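Nocturnal Counts and the Problem of Silence

Most regional owl surveys still rest on a simple rule: a station where no bird calls is entered as zero. I think the rule should be dropped. A zero and a missed bird are different results, and the present forms give them the same code.

The Ornenberg transects show the difficulty. There are 48 stations, each visited once in May, between dusk and 2 a.m. Small forest owls call unevenly. Males with mates go quiet once incubation begins, and wind in the canopy masks the low notes well before it bothers the observer. A single visit under those conditions gives a lower bound on the number of occupied territories, and it is usually published as an estimate of it.

Geetha Menon and Kauko Kiiskinen have argued for playback as the remedy. Playback does raise the response rate. It also draws birds across territory lines, so that one male may be logged at two stations. At 270 meters between stations, the spacing used at Ornenberg, this is a serious source of error. Wider spacing would reduce it, at the cost of fewer stations per night.

Repeat visits are the better choice. Three passes over half the stations would allow detection to be modeled directly, and the budget would hardly change. Karthikeyan Acharya objects that this breaks the series, which runs back to 2000. The series is already broken, in my view, by two changes of route and one change of season. Keeping a flawed method for the sake of continuity only makes the flaw longer.
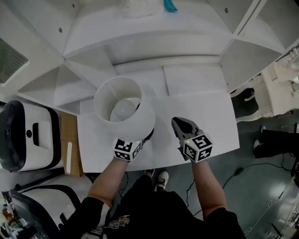
The old counts need not be thrown out. They can be kept as presence records, with the zeros marked as unknown, and the new detection rates applied only to the years in which they were measured.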